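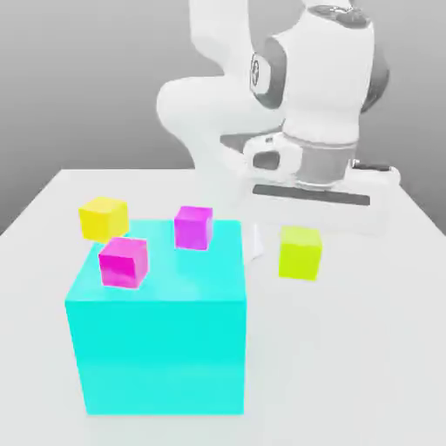
Robot arm over a white table (computer rendering)

Brekby School Parents' Association
Frequently Asked Questions

Last updated April 5, 2020

General

Who can join the Parents' Association?
Any parent, guardian or grandparent of a student at Brekby School, and any member of staff. You are not a member automatically when your child enrolls. You need to fill in the membership form once, and it stays valid until your youngest child leaves the school.

Is there a membership fee?
Yes, $5 per family per school year. The fee covers both parents or guardians, even if they live at different addresses. If the fee is a problem, leave the box on the form blank and you will still be registered.

How many members are there?
We had 317 registered families when the list was last checked in October.

Do I have to help out if I join?
No. Many members only want the newsletter and a vote at the annual meeting. If you tick "can help sometimes" on the form, you will get an email before each event asking who is free. You can ignore it.

Who runs the association?
Dalia Tahiri is president this year and Perrine Ferrand is secretary. Both have children in the lower school. The other officers are listed on the notice board outside the main office. Officers are elected for one year and may serve up to three years in the same position.

Meetings

When are the meetings?
Once a month during the school year, at 7 p.m. in the library. Dates are in the school calendar. While the school building is closed, meetings are being held by phone. The number and access code go out by email the day before.

Can I come to a meeting if I'm not a member?
Yes. You can listen and speak, but only members can vote.

How do I get something on the agenda?
Email the secretary at least five days before the meeting. One or two lines are enough. Items that come in later go under "other business" if there is time, and otherwise move to the next month.

Are minutes kept?
Yes. They are sent to members within two weeks. Printed copies are in the blue binder in the main office. Anything about an individual student or teacher is not discussed at our meetings and will not be in the minutes. Please take those matters to the classroom teacher or the principal.

Money and fundraising

What does the association pay for?
Bus costs for field trips, library books, playground balls and jump ropes, the fifth grade send-off, and small classroom grants. Last year we also paid half the cost of the new water fountain by the gym. We do not pay for salaries, building repairs or textbooks.

How does a teacher apply for a classroom grant?
Teachers can ask for up to $365 per class per year. The form is one page and asks what is being bought, the price with shipping, and which students will use it. Requests are read at the next meeting and voted on the same evening. Receipts are due within a month of purchase.

Can a grant be used for food?
Only if the food is part of a lesson, such as a cooking unit. Class parties are paid for by the families in that class.

What fundraisers do you hold?
The fall plant sale, the winter book swap, the spring fun run and the bake table at the two school concerts. We stopped selling wrapping paper three years ago and have no plans to bring it back.

Is the fun run still on this spring?
No. It has been called off for this school year. If you had already paid the entry fee, you can have it refunded or moved to next year's run. Email the secretary with your child's name and which of the two you want. Pledges that were not collected do not need to be paid.

What about the plant orders from Golestani Nursery?
The plant sale is held in the fall and orders are not open yet. Golestani has told us it expects to offer the same bulbs and herbs as last time. Order forms will go home in the first week of the new school year. Orders are paid for in advance and cannot be changed after the closing date.

Can I donate without taking part in a fundraiser?
Yes. Checks can be made out to Brekby School Parents' Association and mailed to the school office. Cash should go in a sealed envelope with your name on it. We send a written receipt for any gift of $50 or more, and for smaller gifts if you ask.

Can I choose what my donation is used for?
You can name the library, field trips or the playground. Gifts with no purpose named go into the general fund.

Events and helping

Do helpers need a background check?
Helpers at evening and weekend events where parents are present do not. Anyone who goes on a field trip or helps in a classroom needs a check through the school office. It is free and is good for two years. Allow three weeks.

Can I bring younger children when I help?
To set-up and clean-up, yes, as long as you watch them. They cannot come on field trips.

Can we borrow the association's tables and canopy?
Members can borrow the folding tables, the canopy and the large coffee urn for a weekend. There is no charge. Things must come back clean and before the first school bell after the weekend. The popcorn machine is not lent out.

Where is the lost property from the winter book swap?
In a box in the front office. There are two scarves, a child's glove and a reusable bag with books in it. What is left at the end of the school year will be given away.

Other schools

Is the association connected to the one at Prirklow?
No. Prirklow Middle School has its own association with its own officers and bank account. We share the cost of one bus each year for the sixth grade visit day. If you have children at both schools, you need to join both.

My child is moving to Jovberg. Can I transfer my membership?
Membership does not transfer. Your name will be taken off our list when your youngest child leaves, unless you ask to stay on the newsletter.

Contact

How do I change my email address?
Write to the secretary from the new address and give the old one. Telling the school office does not update our list, which is kept separately.

How soon will I get an answer?
Normally within a week. For anything urgent about the school day, call the school office.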